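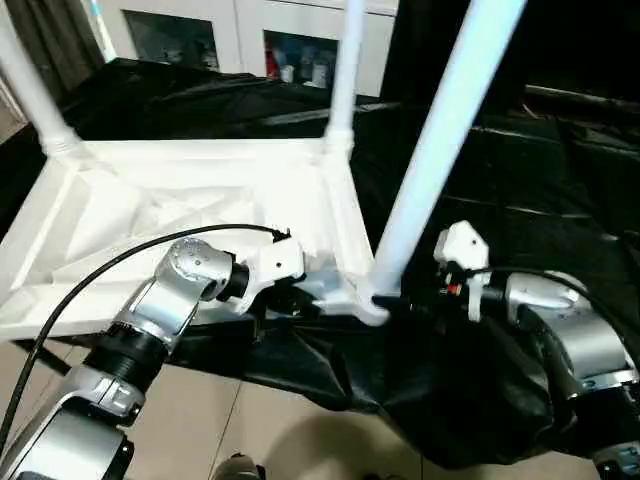
Two-armed robot at an upturned plastic table, left gripper on the edge of the underside frame.

Household handling rules (robotics)

Category: Robot safety | Codes of practice | Domestic automation

Household handling rules are the written instructions that tell a robot, and the people standing near it, how furniture may be gripped, lifted, turned and put together in a home. Most are voluntary. The best known is the Ceston code, a document of 28 clauses, 11 of which concern tables.

Background

Early guidance was borrowed from factories, where the parts arrive in the same place every time and the floor does not have a cat on it. Tove Fogh, who edited the first draft of the Ceston code, complained that the factory text used the word "workpiece" 200 times and the word "chair" never. Her replacement dropped "workpiece" and was criticized for using "chair" to cover stools, benches and, in one clause, a piano.

Main provisions

Light furniture with detachable legs is to be worked on upside down, on a sheet or mat large enough to extend past the piece on every side. The code does not say what the sheet should be made of. An annex on the subject was promised for August and has been promised for several Augusts since.

Grippers should close on the frame or rim of a table and leave the legs alone until the frame is held. Molded plastic gets a clause to itself: ribs on the underside are not to be used as handles, however much they look like handles.

Cables running along an arm must have enough slack for the full reach of the wrist and must be checked before each session. Sleeves over the arm joints are allowed if they do not cover the stop button. The clause on glass-fronted cabinets asks for "a respectful distance," a phrase that Sølve Blomqvist, in a commentary longer than the code itself, called the only unit of measurement he had never been able to buy a ruler for.

People may stand within reach of the arms only when the robot is in slow mode. Closed shoes are required. Socks are discussed in a footnote.

Adoption

Dritau and Kotetti both train their operators on the code, though Kotetti prints it with its own numbering, so that a citation of clause 2 means cables at one firm and footwear at the other. Cavalcanti follows it for tables and ignores it for shelving.

Criticism

Marcelino Coutinho has argued that the code says a great deal about picking furniture up and very little about setting it down, when most of the dents he has recorded came at the end of the job. Tiziana Pellegrini objects to the sign-off sheet, which asks whether the table is "upright and satisfactory" and provides one box for both.

See also: Gripper force limits; Cable management; Flat-pack furniture

Shared 28 times | 2 comments

This site uses cookies to remember your reading preferences. Accept | Manage settings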